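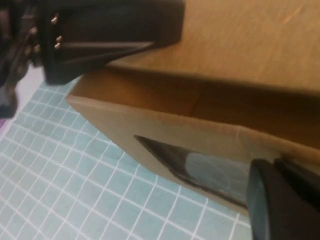 Box 6 on the cutting mat, front opening, Tuesday a.m.

November, carton notes cont.

Picked up from where Amra left off. Box 6 is the Skerneo blank, same board as 1 through 5, with the wedge cut in the front panel in place of the round hole. Point of the wedge is to the left, wide end low and to the right. Black border around the opening. Round blue-gray piece inside, visible through the cut.

Fold between top and front is straight along its length. There is a thin vertical crease in the front panel just under the fold, near the middle. Not on the drawing. Checked the flat blanks left over from the same bundle: two have a faint mark in the same place, the others are clean. Suspect the bundle strap at Nedeljković. Asked them how they stack before strapping, no reply yet.

Dimensions, outside, folded and taped:
width 192 mm
depth 124 mm
Front panel bottom edge sits flat on the mat. No rocking when pressed at the corners.

Cut. Used the Mesen knife, fresh blade, steel rule for the two long sides. The left point is the hard part. If both cuts run all the way into the corner the board lifts a little and the top ply starts to peel. On box 4 I stopped each cut 1 mm short and finished with the blade tip straight down, and that held up better. Same method on 6. Angle at the point is 30 degrees by the template. Amra's first template was traced from the old Forkar sleeve and came out too blunt, do not use it. It is in the drawer with a cross on it.

Shadow inside the box is a nuisance for reading the part. The piece is muted in color and the ring on its face is faint, so looking in from the front you get the outline and not much else. Options: white liner on the back wall, or move the wide end of the wedge up. Liner is less work. Would rather not touch the template again this week.

Board surface: top has a slight sheen, front looks duller and a bit warmer. Could be the light. Turn the box and compare before writing anything to Skerneo.

To do
- cut liner, white card, try in 6 only
- caliper the crease depth
- new blades, last one is in the knife
- Amra Softić has the second roll of tape, get it back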